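Slide 1. Hi everybody, thanks for coming back after lunch. I'm talking about sourdough and why mine was flat as a plate for most of a winter. Ask who bakes at home (wait for hands!).

Slide 2. Tell the Nondulstead story. I moved there in March, the kitchen was freezing, and I kept feeding my starter on the same schedule I'd used in Flendton. Same flour, same jar, sad little loaves. I blamed the flour, then the water, then the oven - anything but the cold.

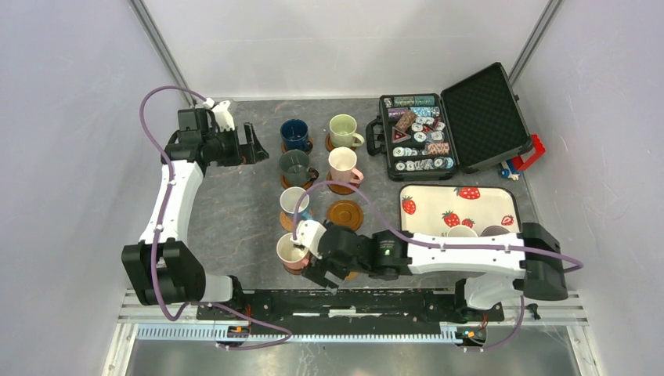

Slide 3. So I started keeping a notebook. Every bake got a line: how warm the room was, when I fed the starter, when the dough went in. I have 163 bakes in there now and my handwriting gets worse as you go. Pass the notebook around if there's time.

Slide 4. My everyday loaf. 300 grams of water, salt, starter, and bread flour. Go slow here, people like to write this down. Mention that rye drinks up more water, so add a splash.

Slide 5. Watch the dough and forget the clock. Do the jiggle thing with the bowl - don't drop it like I did in Drirska.

Questions, then bread and butter at the back table.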